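Search this site: Enter keywords Go

HARDWARE BASICS, UNIT 4
Inside the Desktop Case: Finding Things Without Breaking Them
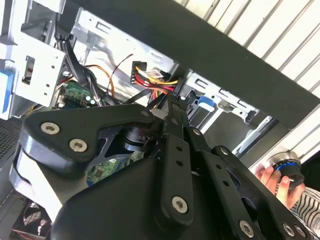 Last unit ended with the side panel off and most of you looking pleased about it. Removing the panel is the easy part. It was designed by someone who wanted you to succeed. The rest of the case was designed by someone who wanted to save four cents on sheet metal, and your knuckles will meet that person's work today.

Bring: one Phillips screwdriver, a small dish for screws, a pencil, masking tape. Leave the Gruteo power driver in the cabinet. It strips heads faster than you can say you were being careful.

4.1 Before you touch anything

Shut down. Switch off at the back. Pull the cord. Hold the power button in for a few seconds, then lay the case on its side. Touch bare metal on the chassis before you reach for a board, and again whenever you come back from wandering around the room.

Draw the cabling. A bad drawing is fine. Last November one group relied on memory and spent the second hour debating a connector like theologians.

4.2 The drive cage

Drives live in a metal cage, sometimes two. The slots and small round holes in the sides take screws or pegs and let a little air through. They also explain why a drive can be mounted slightly wrong in several different ways.

Many office machines have colored plastic tabs for releasing the drive. Blue is common on ours. Color means "you are allowed to move this." It does not mean "pull hard." If a tab won't go, check for:

- a cable still plugged into the back of the drive
- a screw on the far side, where you haven't looked
- a second latch
- the wrong tab

The Sosholm towers on the back bench have the second latch. I mention this every term and every term I sweep up blue plastic.

4.3 Power wiring

The supply sends out several voltages, and in the older color scheme you can read them off the insulation:

Yellow: +12 volts
Red: +5 volts
Orange: +3.3 volts
Black: ground

Some makers use their own colors and some newer supplies make every wire black, presumably for elegance. Read the label, or the manual, before you trust a color. Never swap modular cables between supplies because the plug happens to fit. The plug will fit. The drive will then become a paperweight.

To unplug a connector, hold the plastic body, find the latch if it has one, and pull straight. Wires are not a handle. If you find a small sticker wrapped around a bundle, leave it there.

4.4 Fans and mesh

Air comes in through perforated panels and goes out the other side, unless the vents are carpeted in dust, in which case it stays in and cooks. Hold the fan blades still while you clean. Letting compressed air spin them up sounds wonderful and is hard on the bearings. Keep loose cables clear of the grille when you close up.

4.5 Lab exercise

Work in pairs, one tower per pair.

1. Sketch the inside. Mark the board, supply, drive cage and fans.
2. Find one drive and note how it is held.
3. Label both of its cables with masking tape.
4. Disconnect it, release it, take it out.
5. Write down the capacity. Expect 1000 GB on the Mellura drives and 700 GB on nothing whatsoever, so check your handwriting.
6. Put it all back and start the machine.

Screws left over at step 6 are to be reported. Dropping them into the neighboring pair's dish has been tried.

Hand in the sketch and your notes before you leave. Machine 51 is out of use until its supply is replaced, so the pair assigned to it should share with the next bench.

4.6 Reading

Oei, Desktop Service Handbook, the chapters on enclosures and power. Skip the history section unless you have trouble sleeping. Next unit is memory, so bring the same kit, plus the patience you used up today.

3 shares | 0 comments

Contact the department | Copyright 2022 | Back to top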